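**Triltow** is a browser extension and small desktop player for listening to podcasts and internet radio with the video part switched off. First put out by Rernance, a two-person software shop, later kept going by its users. Free, no account needed. Not to be confused with Drikberg, a fork (see Forks below).

## Background

Many podcasts are posted as video only, a person at a microphone for an hour. Triltow was written for people who wanted the sound and nothing else, mostly on slow laptops and metered connections. The first builds were one button in the toolbar. Press it, the picture stops loading, the sound carries on. A queue came later, then radio.

Name has no agreed meaning. The help page says it was "free and short".

## Features

- Audio-only playback from pages that offer a separate audio track
- Queue of up to 121 items, saved between restarts
- Internet radio by pasting a stream address
- Speed control, from half speed to double
- Sleep timer
- Import and export of subscription lists as plain text

The queue limit was never raised. Item 122 is refused with a short beep and no message, which has been reported as a bug many times and closed every time as intended.

Sites that send sound and picture in one stream are only partly supported. Triltow hides the picture but still downloads it, so there is no saving on data. The settings page mentions this in small type at the bottom, and a lot of the early bad reviews came from people who hadnt seen it.

## Station directory

The built-in directory lists 907 stations, sorted by language and then by topic. It is a text file shipped with the extension. Dead links stay in until someone reports them. Food and home talk shows make up one of the larger groups, ahead of sports, and carry their own icon set.

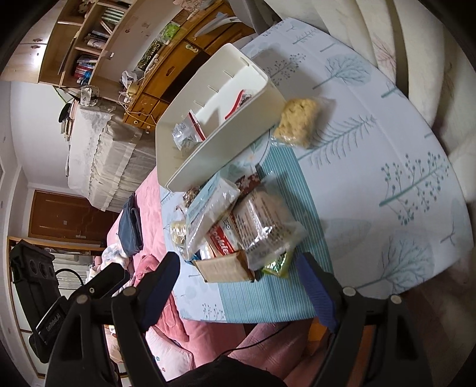

*Packaged snacks and a white organizer box on a printed sheet.*

News stations were split off into a second list in version 2 – users had complained about scrolling. The two lists can be merged again in settings. Search works on station names only, not on show titles, and does not forgive spelling mistakes.

## Removal from the store

In June the extension was pulled from the main browser store after a change in the rules on background playback. Installed copies kept working. New users had to load it by hand, a process of several steps that differs from browser to browser and resets on some of them after an update.

Rernance posted one notice, said it would look into a rewrite, then went quiet. The code was opened up a few weeks later under a permissive license. Automatic updates ended at the same time.

## Forks

**Drikberg** is the most used. Same queue, same directory, new settings page. Drops the desktop player. Adds chapter markers, which work on some shows and not others.

**Kalinowski** is a stripped-down version with radio only. No queue, no speed control. Popular on older machines. Its station file is kept seperately and can be copied back into Triltow, as the format is the same.

Subscription lists exported from Triltow open in Drikberg. The other direction works too, but chapter data is lost.

## Reception

Mostly good, mostly short. Reviewers liked the low memory use and the lack of ads. Common complaints – the beep, the plain gray window, the volume slider jumping to full after a crash. The slider problem was fixed in Drikberg, not in the original.

The sleep timer gets singled out a lot. It fades the sound over roughly two minutes instead of cutting it, and both the fade and the final stop can be set by the user.

## Known issues

- Media keys do not work when more than one browser window is open
- Queue order is lost if the station file is edited while the player is running
- Speed control has no effect on live radio
- Desktop player will not start from a folder with an accented letter in its name

## See also

- Internet radio
- Podcast client
- Browser extension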